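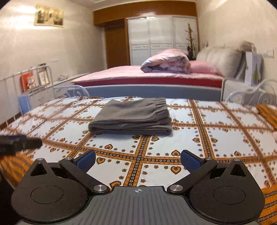
Figure 2. Folding task, bedroom setting.

4.2 Changes in the folding shift

Before the change, linen attendants at the Surnamari residence folded returned clothing at the bedside and carried it to the shelves themselves. Under the new arrangement the attendant records the work with a hand-held gripper, and the recordings are used to train the folding cell in the Sikgate laundry. Garments are folded on the bed, as with the gray fleece item in Figure 2, where the patterned sheet serves as the work surface and the layers are stacked into a rectangle. The two padded fingertips take the place of the attendant's thumb and forefinger. Attendants said this was the largest single change to their work, ahead of the schedule and the paperwork.

We interviewed 6 attendants and their shift lead, Man-lok Liao, over one season, and reviewed 2,339 logged folds. Three effects were consistent across the interviews. First, pace fell. An experienced attendant folds by feel and does not look at the cloth for most of the motion; with the gripper, every grasp is placed by eye. Second, attendants began to talk about folding in terms of steps. Several could name the point at which a waistband should be turned in, which they had not been able to do in the first interview. Third, the target of roughly 2,000 folds set for the season came to be treated as a quota, although it had been introduced as a planning figure.

Wrist strain was reported by two attendants and was associated with long sessions on heavy fabrics. Sessions were later limited to 7 garments before a break, and no further reports were logged.

Pay grades did not change during the study. Liao regarded this as the main open issue, on the grounds that attendants were now teaching a skill as well as performing it. A similar point is made by Yen in her account of the Wurnex packing line, where workers who supplied demonstrations were moved to a separate grade. We return to the question of grading in Section 5.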